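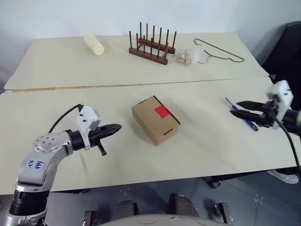 Figure 7. Two tables set end to end

4.2 Joining two Vetura tables

Follow this section if you want to use two Vetura tables as one long work surface. Both tables must be the same model and fully assembled (see section 3). Two people are needed for steps 1 and 5.

1. Carry the first table to its final place. Lift it by the frame under the top, never by the top alone.
2. Lay a level along the top, then across it. Turn the feet by hand until both readings are true.
3. Tighten the lock nut on each foot with the wrench from bag B.
4. Fit the two joining plates under the open end of the first table. Leave the screws loose for now.
5. Bring up the second table and slide its end over the plates.
6. Set the height of the second table to match the first. Run a fingertip over the seam – you should feel no step.
7. Drive the remaining screws, then go back and tighten the ones from step 4.

Note: A thin line stays visible where the two tops meet. This is normal.

CAUTION: Do not use a power driver on the joining plates. The inserts can strip. If an insert turns with the screw, stop and order repair kit 454.

CAUTION: Never move the tables while they are joined. Take out the plates first.

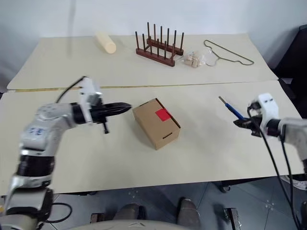 Figure 8. Front table and second table against a wall

4.3 Placing the tables near a wall

Vetura tables may touch a wall on any side. If you plan to fit the Binia cable tray, attach it before you push the table back – the rear screws can't be reached afterward. The tray needs 29 mm of free space below the top.

Check the feet again after a week of use. On carpet they may settle, and the seam can open slightly. Loosen the plates, repeat step 6 and tighten.

Wipe the tops with a damp cloth. Do not use solvents.

Illero Table Guide, revised 23 May 2019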